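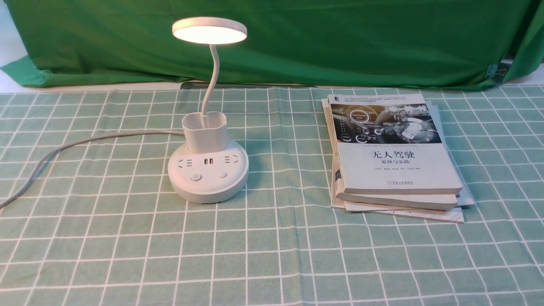 Rent a Room, Get an Outlet

When people look at an apartment they check the water pressure, the closets, the windows and the noise from the street. Hardly anyone checks the outlets. I have rented in Undero for most of my adult life and I have never seen outlets mentioned in a listing, except when the building is new and the kitchen island has one that pops up.

I think the number of outlets in each room should be in the listing, next to the square footage and the heat. I also think that in older buildings, landlords should have to add some when a unit turns over. Both of these are small things to ask and I am tired of hearing that they are not.

My own bedroom has one working outlet. It is behind the bed. The building is on Drinimska Street and went up when a bedroom needed a lamp and perhaps a clock. I now use that room as an office four days a week. So the one outlet runs a lamp, a laptop, a monitor, a phone and, in February, a small humidifier. Everything goes through a power strip, and the strip has a cord that runs under the bed frame and comes out by the desk. I have tripped over it. My sister has tripped over it. The cat has chewed near it, though not through it.

What the tenant is told

I brought this up with the management company, Fang, when I renewed. The answer was that the unit met the code that applied when it was built. I am sure that is true. It was also a way to end the phone call. Rules for new buildings have long called for more outlets than I have, and the reason is to keep people from running cords across the floor. Somebody decided cords across the floor were a problem and then left everyone in the older buildings to keep doing it.

The advice that comes with the lease is worse. Page six of mine says not to use extension cords as permanent wiring and not to plug heaters into power strips. This is good advice. I follow the part about the heater. The other part I can't follow, and the people who wrote it know I can't, as they also wrote the floor plan.

So tenants buy their way around it. The hardware aisle at Trendico used to have one shelf of power strips, all beige and all the same length. Now it has most of an aisle. There are towers, cubes, strips that clamp to a desk, strips hidden inside lamps and strips inside nightstands. Some of these are well made and handy, and I own two. But a large part of what is on that shelf is there to make up for walls that were never updated. 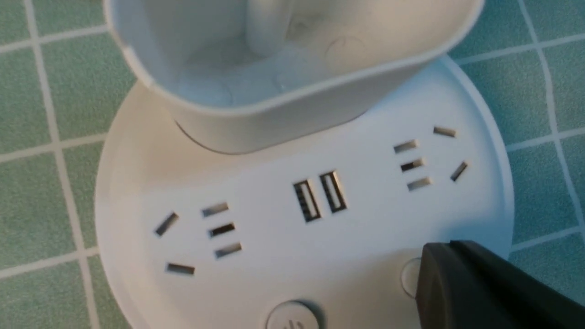
USB ports between a pair of sockets.

Marisol Obi, who lives on the floor above me, has the same layout and a child in fourth grade. The school sends home a tablet that has to be charged overnight. The child's room has one outlet, and the night-light, the fan and the tablet all want it. She moved the tablet to the kitchen, where it competes with the toaster. She asked for a second outlet in the bedroom and offered to split the cost. She was told the company does not do "tenant-requested electrical."

I understand a landlord not wanting every renter to have ideas about the wiring. I would not want that either. But this is a request that any renter in that unit would make, and the next one will make it too.
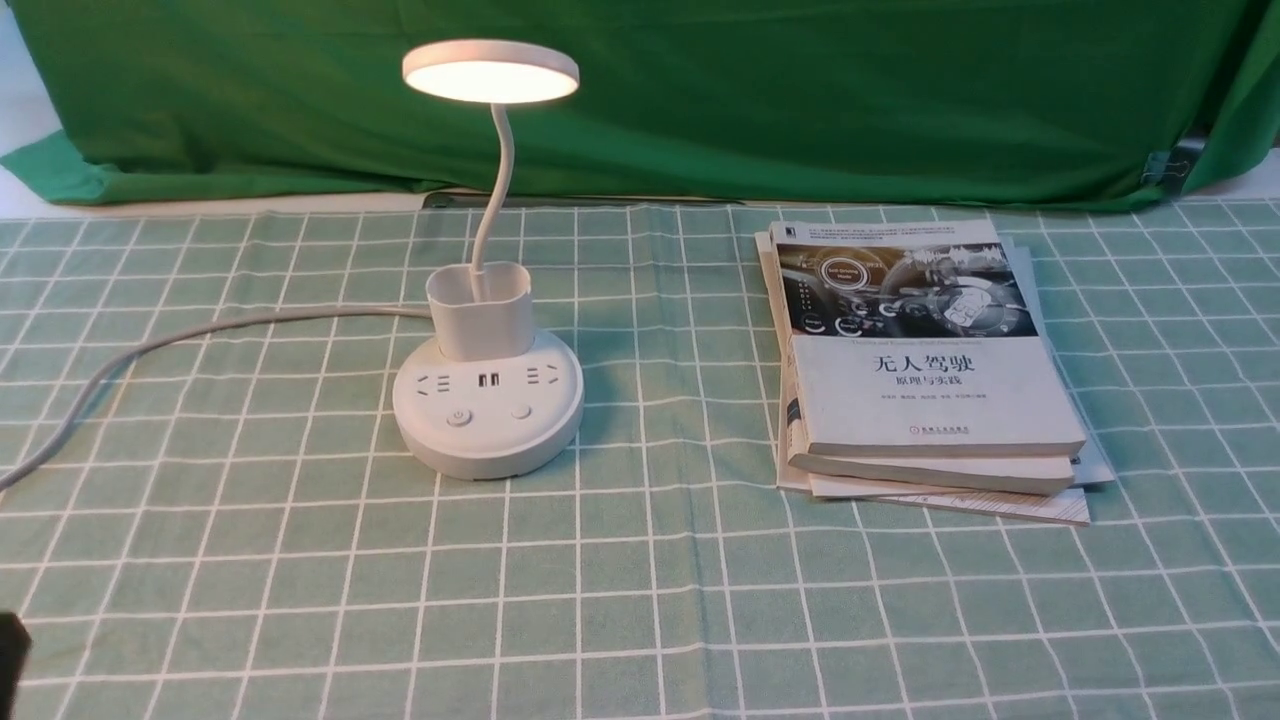 What it would cost

The usual objection is money, so I asked. Aiguo Jiang has been an electrician in Undero for years and did the work at my parents' house. He would not give me a price for a place he hadn't seen, which I respect, but he talked me through two jobs he had done in buildings like mine. In the first, he added an outlet to each of two bedrooms while the unit was empty and the walls were already being patched. That came to $800. In the second, people were living there, the panel was full and the plaster had to be cut in several places. That one was $4,000.

The gap between those numbers is my argument for doing it at turnover. The furniture is out. The painter is coming anyway. My building has 40 units, and a few of them empty out every year. Spread over that kind of schedule, the cost looks a lot like the cost of the new lobby tile we got, which I don't remember anyone asking for.

There will be buildings where the panel can't take any more, and those owners should get more time. I would not want a rule that gives someone an excuse to clear a building for renovation and bring it back at double the rent. Undero has seen enough of that. Any rule should say plainly that added outlets are not grounds for a rent increase beyond the normal one.

The listing part could start sooner. Counting outlets takes one person a few minutes per apartment. Put the number in the ad, room by room, and let people decide. I would have taken my place anyway, for the light and the bus stop. But I would have measured for the desk before I bought it, and I would have put the bed against the other wall.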